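Grurik open house, Flestwood - notes from 9/7/18

Typing this up fast before I lose the handwriting. Wenche wanted something for the members' page, so here it is, she can cut what she wants.
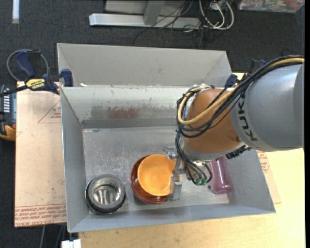 *Bin station, the KUKA arm at the bowls.*

## Getting there

Parking is behind the building, not in front. The sign out front says visitors, ignore it, that lot belongs to the tile place. Two of us went around the block twice. Go in by the loading door, sign the sheet, get a sticker. Coffee on the left. Coffee was good.

Three stops on the tour: the bin station, the conveyor room, then a talk upstairs. Groups of 8, they kept to that pretty strictly. I was in the second group with Liv Halvorsen and some people from Blomqvist, who make shelving and asked a lot of questions about shelving.

## Bin station

Best part by a mile. Letay Lemma ran it. She talks quick and doesn't do slides, thank goodness.

The job is picking household stuff out of a metal bin. Bowls, a metal container, a pink-purple bottle or tumbler, that kind of thing. No fixed spots, no tray with cutouts. The arm has to work out what's there and get hold of one thing.

Bowls are the mean part. There was a light orange one sitting with a bigger reddish-brown one, and the finger has to come down right at the rim. Letay says if you're a little off you either push the bowl down or take both. Somebody asked why not use suction. She said they do on flat boxes, different station, but with a bowl you have a curve everywhere you'd want to put the cup. Makes sense.

Shiny things are the other headache. The metal container has a reflective inside and the bin floor throws back light too. Liv asked about just painting the bin matte. Answer: tried it, in February, and the paint scratched off and then they had scratches AND paint chips. So back to plain metal.

Things I wrote down:

- bins are held with bar clamps (saw an IRWIN one). I'd expected bolts. Letay says they move the bins too often for bolts
- there's a second bin right behind the first
- paper still on the acrylic sheet next to the bin. Cell-cast. I asked what they use it for, she said shields and shims and whatever comes up
- cables and a yellowish hose looped over the outside of the arm with plenty of slack. Emil Schwaiger, who does their wiring, said tight cables are what kills you, the wrist turns and something pulls out. He lost a connector that way his first month
- the orange on that arm is nicer in person than in the brochures

They aim for 300 picks on a long run and log every one, good or bad. I asked what a bad day looks like and Letay laughed and said mostly bowls.

We got to suggest how to rearrange the bin, which people liked more than they expected to. The Blomqvist guys wanted everything piled in one corner. I wanted the bottle moved up against the wall. She said walls are hard, fingers have to fit between, and you can't always come at it from straight above when there's a slope. Would have stayed another half hour here easily.

## Conveyor room

Shorter. Loud. Boxes come down, a camera reads the label, a pusher sends them left or right. It works and it's quick and I don't have much to say about it. The ear plugs were the foam kind, bring your own if you're fussy.

One thing - Marit Westerberg was minding the belt and showed us the stop cord, let one person from each group pull it. Liv pulled it. Restart took a couple minutes, there's a whole sequence with a key and a reset button and a walk around the belt first. I thought that was the most useful thing in the room. At our shop we just hit the green button agian, which we should maybe talk about.

## The talk

Upstairs, hot, not enough chairs. Mostly about the Asadport site, which is opening with 2 cells to start. Same kind of bin work as downstairs but on returned goods. Question from the back about jobs, answered ok, a bit rehearsed. They're hiring technicians and would rather train someone who has fixed machines before than someone with the right certificate. There was a sheet to sign, I didn't.

Left before the end, had to get Liv to her train.

## If you go next time

Closed shoes, they do check. Photos fine at the bin station, not in the conveyor room (customer labels). Ask for an early group, by ours the talk was already running 10 minutes behind. Stand on the near side of the table at the bin station if you can, you see down into the bin from there and on the other side you're mostly looking at cables and carpet.

I'd skip the talk and ask to go around the bin station a second time. Emil said they don't mind if it's quiet.

Wenche - I have the handout and Letay's email if anybody wants to set up a seperate visit for the Thursday-night crowd, let me know how many.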